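Shared Kitchen and Break Room FAQ
Diekmann Building, Roltville
Posted 2026-09-11 by Hartmut Wendt

These are the questions that come in most often from tenants. If yours is missing, write to the building office at the address at the bottom of the page.

Who can use the kitchen?

Anyone with a Diekmann Building badge. Guests are welcome as long as the person who signed them in is with them. The kitchen is on the second floor, past the mail room, and the break room is through the door next to the sink.

When is it open?

Whenever the building is open. Your badge works on the kitchen door during the same hours it works on the front door. The coffee machine shuts itself off in the evening and comes back on before the first tenants arrive. Please leave the timer alone.

How do I get a shelf in the refrigerator?

Shelves are assigned by office, two offices to a shelf. The list is taped inside the left cabinet door. New tenants get a spot when they sign their lease papers. If your office has moved or merged, tell us so the list can be updated. The door racks are shared by everyone and are for drinks and condiments only.

Do I have to label my food?

Yes. Write your name and the date you brought it in. Tape and a marker are in the top drawer. Unopened store items need a name too, but no date.

When does the refrigerator get cleaned out?

On the last working day of each month, after lunch. Anything unlabeled goes, and so does anything past its printed date. Containers are thrown out with the food in them — the cleaning crew does not wash them. The September cleanout also includes the freezer, which is done only a few times a year.

Can I leave food on the counter?

For the length of a lunch break, yes. Overnight, no. Fruit bowls and sealed snacks can stay out if they are in the shared basket by the window.

What is free and what is not?

Coffee, tea, sugar, filtered water and paper towels are covered by your rent. Milk is not. Several offices run a milk fund among themselves and the building stays out of it. The vending machine takes cards only.

The vending machine kept my money. What now?

The machine belongs to Beltell and we cannot open it or give refunds. The service number is on a sticker on the right side. Have the machine number ready, which is 286. Refunds go back to the card you used.

Can we order catering for a meeting?

Yes. Ask the caterer to use the side entrance and let the front desk know the delivery time. Your office is responsible for taking leftovers and trays away the same day. Large boxes must be flattened before they go in the recycling.

Can we reserve the break room?

You can reserve it outside of lunch hours. The room holds 31 people under the fire rules, and that includes whoever is serving. There is no charge for the first two hours. Longer bookings go through the office and need a refundable deposit of $300, paid before the date is confirmed.

May we rearrange the tables?

Yes, as long as the two doors stay clear and everything goes back afterward. There is a floor plan on the wall by the light switch. 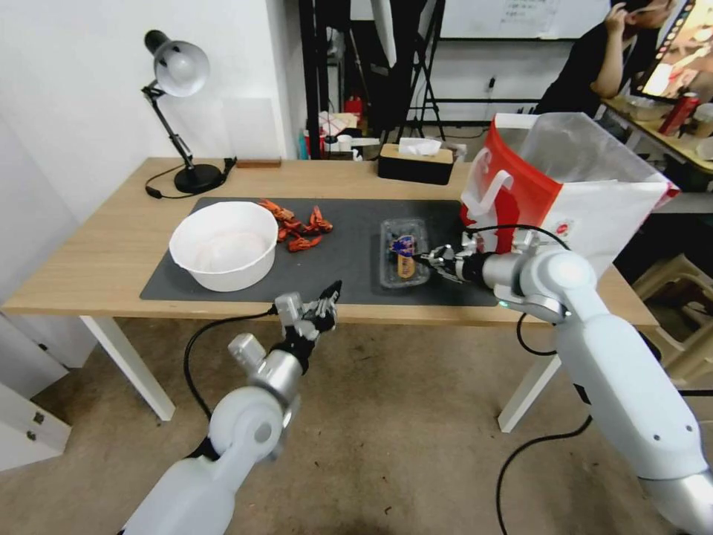
Bowl and snack tray set out on a table mat.

Are there bowls and trays we can borrow?

There is a small stock of bowls, pitchers and serving trays in the tall cabinet. Take what you need, wash it and return it the same day. Nothing from the tall cabinet goes in the microwave. If something breaks, leave a note in the cabinet so it can be replaced.

What about allergies?

Keep the original wrapper or a written list of ingredients next to any food you put out for others. Shellfish and nuts should have their own serving spoons. The toaster on the left is for gluten-free bread only.

Can I bring my own appliance?

Kettles and small blenders are fine. Hot plates, fryers and space heaters are not allowed. All of the counter outlets share a circuit with both microwaves, so running everything at once will trip the breaker. If that happens, call the front desk — the panel is locked.

Who was Prora?

Prora was the bakery that had the ground floor before the building was converted to offices. The name is still on the tiles by the side entrance, and some delivery drivers still use it as the address.

Filed under: Tenant Services, Kitchen & Common Areas

Contact the building office | © Diekmann Building, Roltville | Back to top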